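Clear Plastic Around the House: Packing, Sorting and Putting Away
4/23/22

Home > Galleries > Storage and Packing

We pack up a lot of households at Olteter, mostly in and near Mirovdale, and the material we handle more than any other is clear plastic. Lids, tubs, clamshells, domes, sleeves, trays that came with something and were kept after the something was gone. This page goes with the gallery on cardboard and paper and follows the same order, from the kitchen to the hall closet.

The pieces were collected from a two-bedroom apartment on Gouveia Street that was being sorted ahead of a move in August. The tenants wanted one shelf of plastic in the new place and had most of a pantry full in the old one. There were 32 pieces left at the end. Everything else went to recycling or to a neighbor with a vegetable garden, who uses the deeper ones over seedlings.

What we looked for

Clear plastic gets kept when it still closes, still stands up straight and can be washed in one go. A tub with no lid can be a drawer organizer. A lid with no tub is harder to find work for, and most of those left the building.

Molded pieces were the ones that took time. Food and small hardware are often sold in thin plastic with raised lines pressed into it, and those lines are there to make the wall stiffer. They help in a box, where the piece has to hold up under other things. They are a nuisance at the sink. Flour and sugar settle along the ridges and a flat sponge passes right over them. We use an old soft toothbrush and warm water, then leave the piece upside down on a towel overnight.
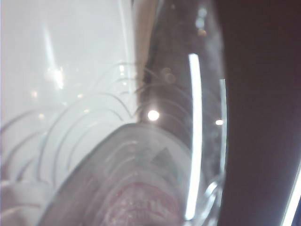
Printed inserts are the other thing to deal with before putting a piece away. A paper card or a colored sheet left behind clear plastic will hold damp, and after a few months it can leave dye on the inside. Take it out if it comes out easily. If it is sealed in, the whole piece is better off with the packaging waste than in the pantry.

Glare is a small matter but it does slow the work down. Under a kitchen light a curved wall throws back a bright streak, and fine cracks hide in it. Turn the piece slowly near a window and run a thumb along the rim. A crack at the rim will travel the first time the piece is squeezed into a box.

Kitchen

Tubs and lids were matched first, then nested by size with the lids stored upright beside them. We kept 11 matched sets here. The odd sizes that fit inside another set stayed, the rest did not.

Dome covers went on the top shelf. They stack badly — the points catch — so we put a sheet of tissue between each one and never go higher than three.

Pantry

Clamshells from berries and salad greens take up more room than anything else in a pantry. Eight were kept for seed packets, string and cake decorations. Cut off the price stickers with the flap if they won't peel.

Tall jars stayed where they were until the last day. They were still full of rice and beans, and emptying them early only makes another job.

Hall closet

Shoe boxes with clear fronts were packed as they stood, with the shoes in them and a band of paper tape around the middle. Tape on the plastic itself leaves a gray line that attracts lint.

Sleeves and zip bags were flattened and put in a folder. This household had kept the bags from every set of sheets they had bought, and they turned out to be the right size for tablecloths.

Packing for the truck

Thin molded plastic goes in last and on top. We use the Fila carton, the 17-inch one, with towels on the bottom and along the sides. Fill the hollow pieces with something soft such as socks or dishcloths. Write CLEAR PLASTIC — TOP on two sides of the carton, since the top gets covered once it is stacked.

Do not leave the carton in a parked car in summer. Some of the lighter packaging loses its shape in the heat, and a lid that has warped even slightly will not snap shut again.

At the other end, unpack this carton before the heavier kitchen boxes. The shelf is still empty then and it is easy to see what fits.

More from this series: Cardboard and Paper / Glass Jars / Cords and Chargers / The Linen Shelf

Olteter Packing and Home Sorting, Mirovdale. Estimates by phone or through the contact form. Gallery text may be reprinted for tenant newsletters with the name of the firm.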